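2 min read

Bonelo Tours adds overnight ferry route to Zusley for fall

FLULWOOD - Bonelo Tours will start selling overnight ferry packages to Zusley in September, the company said. Boats leave Flulwood at 9 p.m., breakfast on board, in port by 7. Fares from $342 per person, cabin included. Two nights on the island, guided walk of the old harbor, return by day boat.
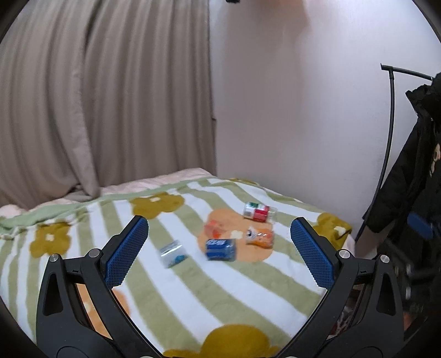
The line can take 700 passengers. Bonelo has 200 cabin places held for the first month and expects them to go quick. "People kept asking for a way over that didn't eat a whole day," said Azra Stan, head of sales. "So we got them one."

Side trip to the Papadopoulos vineyard, $26 extra, lunch not included. Bookings open now at the Flulwood office or by phone. Group rates on reqest.

Comments (3)

marlo_k: Is the day boat the slow one?

Jen: did this crossing years ago, bring a sweater

tpw: any single cabins or do you pay double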